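The refurbishing floor at Windis smells faintly of coffee, and the woman who has run the processor bench for four years is happy to talk, at length, about what changed there last December. "I used to do every chip by hand," she says. "Over 400 in a good week, and my neck knew it!" Her team feared the robot would send people home. It hasn't so far – two colleagues moved to testing, one trained on the arm, and she now plans the Trendow orders, 172 machines in the latest one.

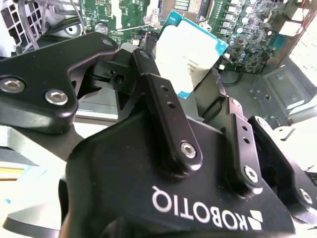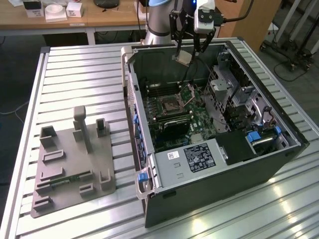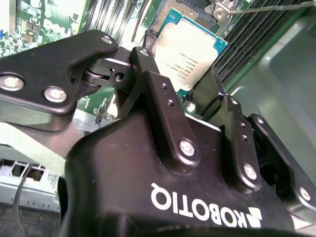
*Processor work on the robot bench at Windis.*

She does miss the handwork a little, and says so without any fuss. "You got a feel for a board, you know? Now I watch, I listen, and I step in when something looks crooked." What she'd like next is a say in the shift plan, as the arm's schedule has crept into everyone's lunch – and she has already put that to the managers, twice, with a third talk coming up after the Hashmi delivery.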